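Andotthorpe, 2022-04-02

VUKURA OPENS ITS SECOND HANDWORK ROOM WITH A SEASON OF PATIENT, TWO-PERSON EXERCISES

Vukura is delighted to announce that its second handwork room, on the upper floor of the old Pacheco building in Andotthorpe, is now open to the public. Friends of the workshop who have been asking since December when the doors would finally be unlocked are very warmly invited to come up the stairs, hang up their coats and stay as long as they like.

The new room is given over to small, careful tasks with everyday objects: passing, holding, lining up, threading, stacking and setting down again. Many of them are done in pairs, and the simplest of the lot has already become the favorite. Two people share one thin stick, one taking it from below and the other from above, and together they try to keep it upright. It sounds like nothing at all when you write it down, and yet our trial evenings ran well past closing time because people wanted one more turn with a new partner.

"I have taught hand skills for 22 years and I still get a little nervous when the stick comes out," said Aparecida Amaral, who leads the program at Vukura. "You have to feel what the other person is doing. If you squeeze too hard or hurry, your partner knows it right away. I have seen sisters who hadn't agreed on anything all week go completely quiet over it, and then start laughing."

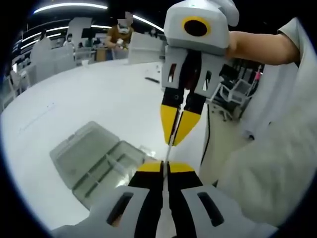
The paired exercises will run all season, and each session lasts long enough for everyone to try several of them without being rushed along. Beginners usually start with thicker rods and larger blocks and move on to the slender pieces when they feel ready. Those who have been to our first room will recognize the bead trays and the peg boards, although the peg boards have been sanded and repainted and look very handsome indeed - we hope you'll notice.

The room was fitted out over the winter with support from Drellinier, a family-run maker of craft supplies, which gave the shelving, the long worktables and 2,000 plain sticks in several lengths. We had asked for rather fewer than that, and we are grateful for every one of them.

"My mother kept a jar of skewers and string on the kitchen windowsill, and that was our rainy afternoon taken care of," said Benedito Lins of Drellinier. "When Aparecida told me what she had in mind, I went down to the stockroom the same day. I'd like to see the room full of people who came in only meaning to look around."

Sessions are open to adults and to children who come with a grown-up, and there is room for 20 people at a time. Visitors don't need a partner to take part - the staff will gladly pair you up. All materials are provided, and tea is served at the back of the room between exercises.

Places can be reserved at the Vukura front desk in Andotthorpe. Members of the press who would like to visit, or try the stick exercise for themselves, should ask there for Aparecida Amaral.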